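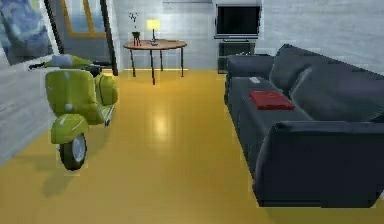

Fliltport Housing Association | Tenancy Services Department

Keeping your home warm and dry this winter

The heating season begins again this month, and the Tenancy Services Department would like to remind all residents of the arrangements that apply between now and the end of February. Please read this item in full, as several of the arrangements differ from those of last year.

Annual heating checks

Every home with a gas boiler must have a safety check once a year. The checks are carried out on our behalf by Ertürk Heating, which took over the contract in the spring. You will receive a letter giving the day of your visit and stating whether it will take place in the morning or the afternoon. If the day does not suit you, please telephone the repairs line at least 2 working days beforehand and another will be offered.

The engineer will need to reach the boiler, the gas meter and every radiator. We ask that cupboards containing pipes or meters be cleared before the visit. All engineers carry a card bearing their photograph and the Association's name. You are entitled to ask to see it before opening the door fully, and a genuine engineer will be content to wait while you telephone us.

At the time of writing, 229 homes still await a check. Residents who have missed two appointments will be contacted by their housing officer. The Association has a legal duty to complete these checks and may, as a last resort, apply to the court for access. We would much prefer not to do so.

Damp and condensation

Reports of damp rise sharply each winter. Some are caused by leaks or faults in the building, and these are ours to put right. Many others are caused by condensation, where moisture in the air settles on cold walls and windows. Residents can reduce it by keeping lids on pans while cooking, using the extractor fan in the bathroom and kitchen, and opening a window for a short time after a bath or shower. Clothes should be dried outdoors where possible, or in the bathroom with the door closed and the fan running.

Furniture placed tight against an outside wall prevents air from moving behind it. A gap the width of a hand is sufficient. The same advice applies to wardrobes, in which mould is often found only when winter coats are taken out.

Please do not cover air vents or the small openings at the top of window frames. They are sometimes blocked in cold weather to stop draughts, and the result is usually mould within a few weeks. If a vent is letting in rain or is broken, report it and it will be repaired.

If mould has already appeared, please report it even if you have cleaned it away. A surveyor will visit within 11 working days and will leave you a written note of what was found and what will be done. You will not be charged for the visit, and reporting mould will not affect your tenancy in any way.

Portable heaters

Paraffin and bottled gas heaters are not permitted in any of our homes. They produce a great deal of moisture and present a serious risk of fire. Electric heaters may be used, provided that they are plugged directly into a wall socket and kept well away from curtains and bedding. If your heating has failed, we can lend you two electric heaters until it is repaired. Please ask for them when you report the fault – they are not sent out automatically.

Help with the cost of heating

The Bornar Warm Homes Fund will again accept applications from residents who have difficulty in paying for gas or electricity. The fund makes one payment to each household in any winter, credited directly to a prepayment meter or energy account. Applications are considered every fortnight. Forms are available from reception and from the library van, and staff will gladly help you to complete one. Please bring a recent bill or top-up receipt, together with your rent account number.

Residents of Storkero Court, where heating is supplied from a shared boiler house, pay for their heat through the service charge. They may also apply to the fund, but should bring their latest service charge statement in place of a bill. The new heat meters at Storkero Court will be read for the first time in February, and each household will then receive a statement showing how much heat it has used. No charges will change as a result of this first reading.

Advice session

An open session on heating controls, energy bills and damp will be held at the Fliltport office on Saturday, October 5, 2024, from ten o'clock until one. No appointment is needed. The entrance on the car park side has level access, and bus number 23 stops opposite. Children are welcome.

Reporting a fault

A complete loss of heating or hot water is treated as urgent from October to the end of April. Please report it by telephone and not by email or through the website, as messages are not read overnight. The repairs line is open at all hours. Residents who are over seventy, who have a baby at home or who have a long-term illness should say so when they call, so that the visit can be given priority.

Other faults, such as a single cold radiator or a noisy pump, may be reported online or at reception during office hours.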